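Handout 4 for the evening group. Read it before the session and bring your shift diary from last time. If you missed the first three, section 2 should still make sense on its own.

# Work and Machines: the service counter

## 1. What we are looking at

The first half of the course dealt with factories and warehouses, where most of the writing on automation has been done. Service work has had less attention. The jobs are small, they change every few minutes, and a lot of them are not written down anywhere. A person on a drinks counter may pour, wipe, refill, give directions, take a complaint and spot that someone is unwell, all inside a quarter of an hour. Only the first of those usually appears in the job description.

Our case is the staff canteen at Noltum, a parts distributor with two sites. The canteen is run by a contractor, Cillen, under a contract that was renewed in February. At renewal, Cillen agreed to move part of the cold drinks service to a two-handed robot supplied by Parnolura. The rest of the counter stayed with the existing team.

We are using this case for two reasons. The change was small enough that you can follow every task through it. And the counter supervisor, Joana Correia, kept a log from the first day and has let the course use it.

## 2. Job, task, step

These three words get mixed up in reports and in newspapers, so we fix them here.

- **Job**: what a person is employed to do, with a title, hours and pay.
- **Task**: a piece of work with a start and an end, such as "serve a glass of squash".
- **Step**: one action inside a task, such as "pick up a clean glass".

Machines take over steps first. Sometimes they take over enough steps to take a task. They rarely take a whole job in one go, but a job that has lost several tasks may be cut in hours, merged with another or regraded. When you read that "the robot does the drinks", ask which steps.

At Noltum the task "serve a cold drink from the tap" was broken down by Cillen as follows:

1. Take a clean glass from the rack.
2. Check it for chips and marks.
3. Bring it to the dispenser.
4. Work the tap and fill.
5. Set the drink down for the customer.
6. Clear and wipe the drip tray.
7. Change the drink supply when it runs out.

The robot was given steps 1, 3, 4 and 5. Steps 2, 6 and 7 stayed with the staff. Step 2 is the odd one. Before the change it took no separate time, as the person picking up the glass was looking at it anyway. Now somebody has to inspect the rack before the robot draws from it. A step that used to be free became a task with its own slot in the rota.

Keep this example in mind for the assignment. Splitting work up nearly always makes a few new pieces.

## 3. What the log shows

Joana Correia's log covers the first 20 weeks. In that time the robot served 2,673 drinks. Staff stepped in on 163 of them. The log gives a cause for each, and the causes fall into four groups:

| Cause noted in log | What staff did |
|---|---|
| Glass not gripped, or put back | Placed the glass by hand |
| Fill too low or too high | Poured again |
| Customer changed their mind | Took over and served |
| Stopped without clear reason | Restarted, told the supplier |

Note the third line. Nothing went wrong with the machine there. Someone said "can I have half of that" or "no, the other one", and a person behind the counter would have dealt with it without noticing.

The number of times staff stepped in says little about the effort. Most took seconds. A restart could take up to ten minutes, and in that time the queue moved to the staffed end, so the pressure fell on whoever was standing there. Correia writes several times that the counter felt busier on days when the robot stopped than it ever had before it came. An average over the whole period would hide this.

## 4. What changed for the team

The figures on drinks served were in Cillen's own report. The points below were not. They come from the log and from a talk given to this course by Abdul-Rahman Essien, who worked the counter before the change and still does.

**Pace.** Pouring used to be the slow part of the shift. It gave people a moment to stand still and chat. With that gone, the work left over is the lifting, cleaning and restocking. Essien said his feet were no better off and his back was slightly worse.

**Watching.** Somebody has to keep an eye on the machine. It was not put in anyone's duties at the start and fell to whoever was nearest. After some argument it was written into the supervisor's role, with no change in grade. 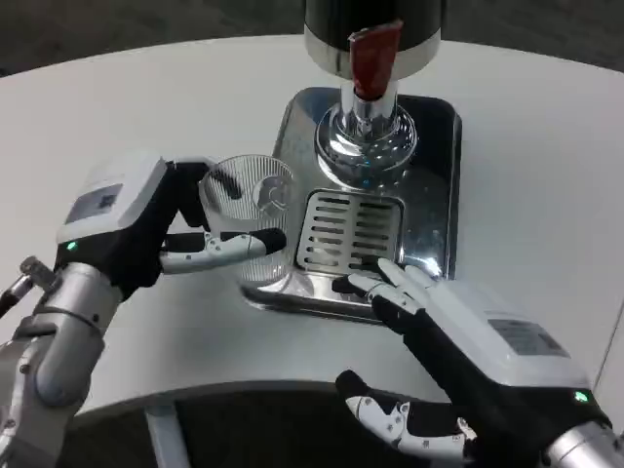
Watching is tiring in its own way. You have very little to do for long stretches, and then you are expected to react at once. Earlier in the course we met the same thing with process operators in control rooms. The difference at Noltum is that the person watching is also expected to be restocking the fridge.

**Skill.** New starters now learn the tap last, if at all. The older staff can all pour properly and clear a stuck tap. If the robot is away for repair, the counter depends on them. Essien raised this with the contract manager and was told that it would be looked at.

**Contact.** Regular customers used to talk to whoever was pouring. Some now walk to the staffed end for the sake of it, even when that queue is longer. Others prefer the robot and say so. The log doesn't settle which group is bigger and you shouldn't guess in your answers.

**Hours.** No one was dismissed. One part-time post was left empty when its holder moved away, and the hours were not shared out. Cillen counts this as no job losses. The staff count it as one. Both statements can be defended, and you should be able to explain why they differ.

## 5. Who was asked

The steps in section 2 were drawn up by a planner at Cillen's head office using the Sikder worksheet, a standard form for breaking service tasks into timed parts. The counter team saw the finished sheet about a week before the robot arrived. They pointed out that inspecting glasses was missing, and it was added by hand at the bottom.

The form asks how long each step takes and how often it is done. There is no space on it for what else the person is doing at the time. Try filling one in for a task from your own shift diary and see what you have to leave out.

Later changes went better. The team asked for the glass rack to be moved nearer the wash area, and for a clear rule on who may restart the machine. Both were done. The second request took longer, as Parnolura wanted only trained people to do it and Cillen hadn't budgeted for training. In the end 2 staff per shift were trained.

## 6. For the assignment

Choose one task from your own workplace, or from a workplace you know well. Write up to three pages covering:

- the steps in the task, in order, as they are really done
- which steps a machine could take, and which you think it could not
- any new work that would appear, and who would end up with it
- who ought to be asked before the change, and at what stage

Don't choose a task you have only read about. If your employer would object to being named, change the name and say that you have done so. Hand in on paper or by email, with your group number at the top.

Reading for next time is chapter 3 of the course pack, on rotas and notice periods. The section on agency staff can be skipped.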